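Gripper width signal looks fine until it touches a bag
Forum > Manipulation > Software: control, perception, planning

14 replies

bagend_effector
Hi all, long post coming, get yourself a drink first.

I've been working on table-clearing demos since May. Two hand-held grippers, one in each hand, wrist cameras on both, pose from visual-inertial tracking, and a policy that takes images plus the last few poses and spits out a chunk of future poses and a jaw width. Pretty standard stuff. I'm using the Tastanach logger to record and Bimdale for training and playback, mostly because the two talk to each other without me writing glue code, and I've written enough glue code for one lifetime.

Sponges go great. The policy learned sponges from 200 episodes and I could have stopped there and felt good about myself. Then I moved on to soft trash, meaning plastic bags and paper towels, and everything got mushy. The arm goes to the right place, the jaws close most of the way, and then on playback the width target just sort of hovers. Sometimes it shuts properly, and sometimes it opens again by a hair halfway to the bin and the bag slides out. I doubled up to 400 episodes and it got a little better, but nowhere near twice as good.

Most of my episodes have a moment like the one below, both hands loaded and the bin in view, with the sponges still waiting their turn on the cloth.

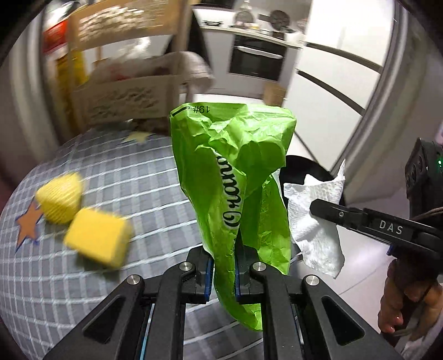

plumbline_pat
Your width label is the problem, I'd bet lunch on it. With a sponge, the jaws stop at a width that means something. With a bag, the width at full squeeze is practically the same as the width at closed on nothing, so the policy gets no useful difference between "I have it" and "I missed it." It averages the two and you get your hover. What are you recording as the action, the measured width or the commanded one?

bagend_effector
Measured. There isn't a commanded one, it's my hand doing the squeezing! The logger reads the jaw opening and I use the next step's opening as the action. I suppose that's the lazy way to do it, but it's also how the Tastanach sample config does it, so I figured somebody smarter than me had thought about it.

plumbline_pat
That config was written for blocks and cups, I think. For rigid things it's a fine choice. For film plastic you want the target to go past contact. Easiest fix I know: find the stretches where the jaw speed is near zero and the width is under your contact threshold, and subtract a couple of millimeters from the label there. Your robot's controller will push toward a width it can't reach, and the push is your grip.

mossy_kernel
I'm going to disagree with Pat a bit, in a friendly way. Subtracting a constant works until you have one object in the set that you don't want crushed. We tried this on a fruit task and the results were, well, juice. I'd make the jaw a separate head with open / closing / hold as classes, then let a small controller underneath handle the squeeze. Keep the pose head continuous. It takes an afternoon and you never have to think about millimeters again.

plumbline_pat
An afternoon for you, maybe! Fair point on the fruit. But bagend is clearing trash off a table, and I'd hate to see a person rewrite their action space over paper towels.

threadcount
Can I come at this from the perception side? I'm not convinced it's a label problem at all, or at least not only that. Thin plastic is awful for image encoders. It changes shape every time you touch it, and once it's hanging from the jaws it can fill a good part of the wrist view and hide the bin you're supposed to be heading for. If the policy is losing track of where it is in the task, it may well think it's time to let go. Have you looked at when the reopen happens? Does it line up with the bag swinging up in front of the lens?

bagend_effector
Oh, that is a good question, and I feel silly for not checking. Give me the evening.

kettle_and_cron
While we wait, a word on timing, because I lost most of a winter to this and would like my suffering to be of use. If your two grippers each run on their own clock, check the offset between jaw readings and camera frames on both sides. Mine drifted over a long session, so early episodes were fine and late ones had the jaw closing before the camera got there. The Cimmont sync tool will plot it for you. It's ugly and the menus make no sense, but the plot is right. Run it separately for left and right.

bagend_effector
OK, back, and it's past 11 pm here, so forgive any typos.

threadcount, you're partly right. I went through the failed playbacks, and a good share of the reopens do come when the bag is up in front of the camera. But there's another pile where the view is clear and the width still wobbles, and those look exactly like what Pat described. So I seem to have two problems wearing one coat.

kettle, the left side is clean. The right side has an offset of 2 frames by the end of a session. I don't love that.

kettle_and_cron
Two frames is enough to smear a grasp. Fix that first, before you touch labels or heads or anything else, otherwise you'll be tuning against a moving target and you'll end up crediting the wrong change.

mossy_kernel
Agreed with kettle. And for the blocked view, try feeding both wrist cameras to both arms if you aren't already. When one is staring at plastic, the other can often still see the bin.

bagend_effector
I wasn't! Each arm only got its own camera. I did it that way to keep the model small.

threadcount
There's your weekend, then. I'd also shorten the action chunk during transport so it looks again more often. Kılıçarslan's planner wrapper lets you set chunk length per phase, if you don't mind tagging phases by hand. I do mind, but I did it anyway.

plumbline_pat
I'd leave the chunk length alone, personally. Shorter chunks gave me jittery arms, and jitter plus a slippery bag is a bad mix. Try the shared cameras with the same chunk and see.

threadcount
Were you blending the overlapping chunks? Without blending, sure, it jitters. With it I've had no trouble.

plumbline_pat
I was not blending. Noted, and grumbling.

bagend_effector
You are all wonderful. Plan for now: realign the right side, retrain on the same 400 episodes with nothing else changed, then shared cameras, then Pat's label shift on the bag and towel episodes only. If it's still hovering after that I'll try mossy's classes. I'll post curves for each step, and if anyone has a sane default for the jaw speed threshold, please shout, because mine is a number I made up.

mossy_kernel
Plot a histogram of jaw speed over the whole set before you pick one. Ours had a big lump near zero and a long tail, and we put the cut in the gap between them. Smooth the signal first though, the raw encoder is noisy.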